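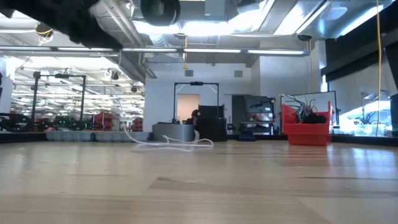

How often should you oil a wooden kitchen table?

Twice a year is enough for most tables, plus once more if August has been hot and the wood has started to look thirsty.

The man in the shop will tell you monthly. The man in the shop sells oil.

Before you start, find out what is already on the table. Put a drop of water somewhere that won't upset anyone and go and make tea. If the drop is still sitting up like a bead when you come back, the table has a varnish on it and oil will only lie on top and collect crumbs. Wipe it off, give the table a wash and enjoy your afternoon. If the drop has sunk in and left a dark spot, carry on.

What you need

A tin of table oil. I use Jolik, mainly for the lid, which can be opened without a screwdriver.
Sandpaper, 240 grit for the rough patches and 400 for the last pass.
Old cotton rags. T-shirts you were fond of are ideal.
A bucket of water, for reasons explained at the end.

Cleaning

Clear the table. This takes longer than the rest of the job. Wash it with warm water and a very small squirt of washing-up liquid, wring the cloth out hard, and leave the wood overnight. Oil over damp wood goes cloudy, and you will see it every breakfast.

Sanding

Go with the grain. Going across it leaves scratches that stay shy until the oil goes on. Press lightly and do the whole top, including the part under the fruit bowl. Vacuum, then wipe with a dry rag.

Oiling

Pour out less than you think. Rub it in along the boards, wait 15 minutes, then wipe off everything that hasn't gone in. People skip the wiping because the table looks lovely and shiny. It then stays sticky for a week and takes the print off the newspaper.

Leave it 6 hours and do a second thin coat. Keep hot pans off for a few days, and warn the household, for all the good it does.

The rags

Oily rags can heat up and catch fire by themselves if left in a heap. Soak them in the bucket, then lay them flat outdoors to dry before binning them.

Last updated 31/12/2021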